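Resources > Talks > Bench Practice > Speaker notes

Print this page | E-mail this page

Talks Schedule Slides Notes Contact

Surfaces, Edges and Trays: Sorting Mixed Items at a Shared Table
Speaker notes, version of 2021-07-27

Slide 1. Title
Leave up while people sit down. State the scope: mixed items on a shared table, between arriving and being put away. Storage racks are covered in a separate talk. So is static protection, and questions on it should be held for that session.

Slide 2. Source of the material
The figures come from the April review at the Asuvstead workshop. Records were kept in Truseo, one entry per item placed on a sorting table. After duplicates were removed there were 1,818 entries. Each entry has four fields: what the item is, where it was set down, when, and where it went. The fourth field is blank more often than it should be. Say so before someone asks.

Slide 3. Three kinds of resting place
Definitions used for the rest of the talk:
Mat - any soft sheet laid over the tabletop, usually felt.
Tray - anything with a floor and a rim that can be lifted with its contents.
Bare - the tabletop itself, including the strip left over around a mat.
An item that straddles two of these is entered as "edge." This category was added in the second week. Before that, people chose whichever surface held more of the item, and no two people chose the same way.

Slide 4. Results by surface (table)
Do not read the table out. Point to the second row: 815 entries were on the mat when first logged. The tray row is smaller and better behaved. Items in a tray were nearly always entered with a destination. Items on the mat were often entered without one.
The edge row has 155 entries. It is the shortest row that matters. Long objects, cases and anything with a cord or strap make up most of it.

Slide 5. Why the edge row matters
A mat with a raised border is a few millimeters higher than the table. A hard case laid across the border rocks when the table is bumped. Flat items do not care. Heavier ones creep toward the low side over a shift, which is where people stand.
Recommendation: pull the item fully onto the mat or move it fully off. Both are acceptable. If neither fits, the mat is the wrong size for the table and should be replaced with one that leaves either no strip or a wide one. Cakari supplied the mats at Asuvstead cut to the width we gave them, and the width we gave them was wrong. We had measured the top across the middle and forgot the clamp rail.

Slide 6. Small parts
Rule: if it can roll, or if it is shorter than a thumb, it goes in a tray before anything else is done with it. Capacitors, fuses, ferrules, screws, loose terminals.
Felt is good at holding things still and bad at giving them back. Clipped leads work into the pile. A light-colored speckled mat hides small gray and tan parts very well. A plain saturated tray does the reverse. Blue is the usual choice for brown, black and metallic parts. For blue parts use another color - the workshop has white ones on the lower shelf at Chin.
Orientation: long side toward the person who will lift it, or short side, but the same on every table. Asuvstead uses short side toward the near edge. There is no strong argument for it.
Label the tray on the inside corner. Outside labels rub off when trays are stacked. Check the print: several of ours had faded to the point of being useless, and people kept trusting them.

Slide 7. Items with straps, cords and leads
Log the position of the body, then deal with the strap. A loose wrist strap on a tape measure covers more area than the tape does, and it will catch on whatever is picked up next to it. Tuck it under or lay it away from the working side. Do not wrap it around the tape, which puts tension on the loop and lets it spring open later.

Slide 8. Spacing
Aim for a hand's width between unrelated items. The review found that around 40 items were picked up with a neighbor or pushed it out of place. In most of these the two were already touching. Similar colors made it worse. Two yellow things side by side are read as one thing at a glance, even when the outlines have nothing in common.
Upright devices such as DIN-rail breakers should stand at the far side of the mat with the toggle visible. In the middle they get knocked over by sleeves.

Slide 9. Floor lines
Keep short. The painted line marks the walkway. The table stays on its own side of the line. If a table has been moved for cleaning, put it back before sorting resumes. Skip this slide if the session is running late.

Slide 10. Exercise
Leave the picture on screen for two minutes without comment. Ask each group to write an entry for every item on the table, with surface and destination. Compare. Expect disagreement on one item only. If there is time, ask which item they would move first.

Pack-up: return trays empty, brush the mat in one direction, leave the tabletop strip clear. 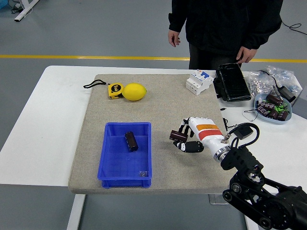
ASUVSTEAD WORKSHOP - BENCH PRACTICE TEAM

Model entries for the exercise. Tape measure: mat, strap out to the side. Lemon: mat, touching the tape measure. Breaker: mat, far side, placement correct. Capacitor: tray. Black case: edge. The case is the item to move first, and the tape and lemon should be separated next. Accept either order if the group can give a reason. Destinations are left to the group, and any blank in that field is sent back for completion.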